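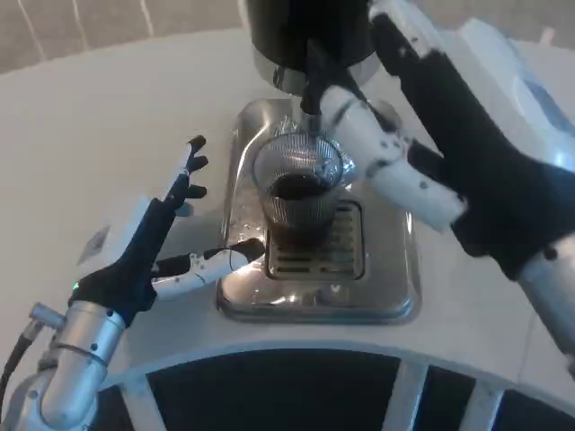

Garkia – coffee counter build, data card and README

Version of Jul 3, 2019. Maintained by Zoia Skoryk and Zlata Mykhailiuk, Brultdale shared workshop.

Summary

Garkia is a two-armed machine built in the Brultdale workshop and used to record short handling tasks at a coffee counter. This package holds 300 recordings, the joint logs that go with them, and the settings files needed to play them back. The build itself is covered in the Hardware section in enough detail to repair it, though not to copy it from nothing. Drawings are in the folder named drawings.

Contents

recordings – one folder per run, numbered from 1
logs – joint positions and motor currents, comma-separated
settings – limits, offsets and home positions for both arms
drawings – brackets, wrist plates and base
notes – bench notes by date, unedited

Each run folder has a head camera video, one still taken from it, and a text file giving the task name, the operator's initials and the outcome. Outcome is one of done, stopped or failed. Stopped means a person pressed the stop button, whatever the cause.

Task

The main task is the glass under the spout. Both arms work over the drip tray, with the left hand low and open beside the tray and the right hand up near the spout. The glass stands on the slotted grate. Runs start either with an empty glass or with one already filled with coffee, and the text file says which. The two should not be mixed for training without checking the load offset, as the wrist reads differently with a full glass.

Of the 300 runs, 56 are marked stopped or failed. They are kept in the package.

Hardware

Hands: white jointed fingers held with small dark screws, black fingertip pads. The left hand wears a black fabric glove. The glove keeps splashes out of the palm and hides the finger cables from the head camera, but it adds drag on the outer finger. The log values have not been corrected for this.

Forearms: polished metal tube, turned and finished on the workshop lathe. The polish was a mistake from a vision point of view. Highlights move along the tube as the arm turns, and the edge finder in the first release took them for the rim of the tray. Mask the forearm before running any edge-based method.

Wrist light: a small green light at the left wrist shows that the hand controller has power. It says nothing about whether the controller is answering. Check the log for that.

Upper arms: black fabric sleeve over the cable run. Leave enough slack at the elbow or the sleeve pulls on the connector.

Base: round, dark, with light spokes. The spokes show at the bottom of the head camera view and can be used as a rough check on camera tilt.

Control boards are Vasylenko type B, one per arm. Type A boards fit the same holes and will power up, but the connector order is reversed on the second row. Do not swap them.

Camera

One camera at head height, fixed. Video is recorded at 30 pictures per second. Lens correction has not been applied; the values are in settings under camera. The right sleeve often covers part of the machine body, and in some runs the right hand hides the tip of the spout. Labels for the spout are therefore marked seen or guessed.

Known problems

Clear glass with a cut surface gives poor depth values. Use the rim, or the dark coffee column where there is one.

Water drops on the tray were picked up as objects by the Kirner labelling script before release 7. Labels made with older releases should be thrown away and made again.

The left thumb drifts outwards over a long session. Send it to the home position between runs. Zlata has a stiffer spring on order and it should be fitted by September.

Joint log times and video times come from separate clocks. The offset is given per run and has to be added to the log, not to the video.

Safety

Keep one hand on the stop button whenever an arm is powered. Do not reach over the tray to move the glass by hand during a run. Hot water stays in the head after the pump stops – wait for it to drain before touching the spout.

Use and changes

Free to use for teaching, research and home builds. Please name the workshop if you publish results. Corrections to labels should be sent as a changed text file with the run number in the title. Send hardware questions to Zoia and log or timing questions to Zlata.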